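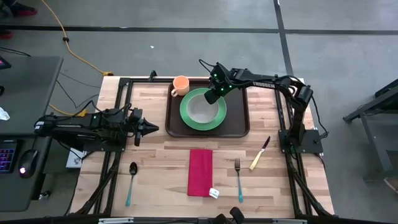
Bimanual / Policy Eval / Open Issues
13/12/2020
Posted by Costel Nedeljković

Table-setting policy stalls at the bowl, right arm

Status: open, workaround in place
Severity: blocks the Orozco eval

Summary: right arm reaches the bowl on the tray, gets the gripper to the rim and then hovers. Small back and forth, no close command. Left arm stays folded the whole time, which is correct for this phase. If you leave it alone it sits there until the episode times out.

Checkpoint is the one trained on the Tilau demos, same table, same dishes. Eval order is plate, bowl, mug on the tray, then napkin and silverware. It never gets to the napkin.

What I tried first:

- Restarted both arms, rehomed. No change.
- Swapped the wrist cable on the right arm. No change, put the old one back.
- Replayed a recorded demo open loop. Gripper closes fine, lifts the bowl fine. So not hardware.
- Checked joint limits in the log. Nowhere near.
- Moved the tray toward the near edge by hand. Same hover, just in a new spot.

Then the data. Went through the bowl segments from the November sessions. Operators slow way down before closing on the rim, every one of them. Lots of near-zero actions in a row while they line up the fingers. Policy sees one observation, predicts "stay put", gets the same observation back, predicts "stay put" again. Nothing in the input says how long it's been waiting.

Test 1: trimmed the idle steps out of the bowl segments and retrained. Threshold on joint velocity, gripper commands always kept. Hover mostly gone, but now it comes in too fast and bumps the plate. 3 failed episodes that way before I stopped it.

Test 2: left the data alone, longer action chunk, execute more of it before re-planning. 56 episodes overnight on the Tallico box. Stalled in 5. Approach speed looks normal again. Plate stays where it is.

Test 3: both together. Worse than test 2 on its own. Didn't dig into why, ran out of time.

Workaround for now: use the test 2 config. It's in the Patden folder, the file ending in longchunk. DON'T use the trimmed dataset, I left it there for comparison only.

Side note, the stall metric in the eval script was counting the end-of-episode hold as a stall. Fixed. Older numbers are too high, don't put them next to the new ones.

--

Reply from Mirsad Todorova

Makes sense. Had the same thing with the mug handle in the spring and never wrote it up, sorry.

Couple questions. Did you randomize the bowl position in the overnight run or only the tray? And is the bowl always on the plate? In the demos I recorded there's a batch with the bowl straight on the tray, rim height is diffrent and the fingers come in lower. Could be the 5 stalls are just that.

Also please log the gripper command and not only gripper position. Can't tell from the current logs if it wanted to close and didn't.

--

Costel Nedeljković

Tray only. Bowl always on the plate. So your batch isn't the cause at eval time but it might be pulling the approach height around in training. Will filter it and rerun.

Gripper command logging added. Went back over the 5 stalls with the raw policy output, 2 of them have a weak close command that sits just under the cutoff. The other 3 never ask for it at all. Two seperate problems maybe.

Lowering the cutoff is the cheap fix for the first kind. Not doing it until the rerun is done, want one change at a time.

Todo:
rerun with Mirsad's batch filtered out
cutoff sweep after that
same chunk config on the silverware phase, fork and knife first
update the eval readme, still has the old chunk length

Leaving this open.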